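About Ravbridge

Ravbridge is a cable library. You need a cable, we have the cable, you borrow the cable, and at some point before the sun burns out you bring it back. We also collect the ones people no longer want, sort them, coil them, tie them and put them in the right bin. That is the whole company. Our families have asked us to explain it several times as well.

How it started

Janka Kubíček used to manage events, a job that consists mostly of asking who has the long one. After a November conference at which nine grown adults searched for a network cable that was in one of their own bags, she put a shelf of labeled leads in the hallway of the Oletti building and told the other tenants to help themselves. They did. Then they started leaving their own in return, in knots.

Aminu Ogundipe had the office next door and a low tolerance for knots. He began untangling them at lunch. By the following spring he had stopped eating lunch with anyone and the two of them had a business.

What we do all day

We coil. A cable that comes in gets untangled, tested, wound into loops you could fit a hand through, and tied once where the strands gather. One tie is enough. Some people like three, and those people are welcome to start their own library.

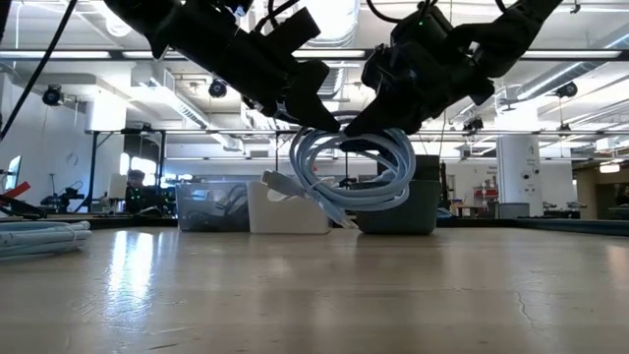 Pale blue cable, coiled and tied, with the bins behind it.

After that it goes in a bin. We have tried drawers, pegs, zip bags and a very expensive wall system called Sivik that held everything beautifully until we put cables on it. Open bins won. You can see into them, you can get a hand into them, and when somebody puts the wrong thing in the wrong one, the rest of us can tell from across the room and begin to sigh.

The bins go by color, which was Janka's idea. Aminu wanted numbers. There was a laminated chart for a while that offered both, and the less said about the chart the better.

We currently lend to nearly 600 members, mostly small offices, a couple of theaters and one choir that records itself more often than seems necessary. Membership gets you up to 100 loans a year. The record is held by the choir. 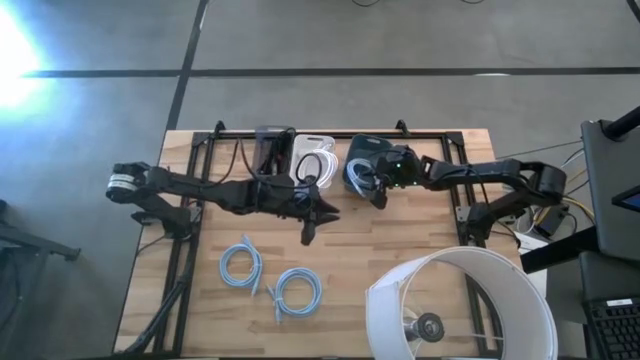

Gray is for black cables that still need attention. It is where most donations begin, and a few have been there long enough to qualify for a pension. White and green take the coiled ones. Anything lying on the table is still waiting for a decision, so please don't tidy it for us. A visitor from Tarawneh once tidied it for us, and we were finding patch leads until 3rd December.

What we don't do

We don't repair chargers. We don't identify mystery adapters by phone, however well you describe the little round bit. We don't take anything that has been chewed.

Visiting

The workroom is on the ground floor, past the bicycles. Knock loudly. Bring your cables in whatever state they're in, although a loose loop and a bit of string will make Aminu visibly happy, and he is the one who makes the coffee. Our 1000th donated cable is framed by the door. It doesn't work, but it was coiled very nicely when it arrived.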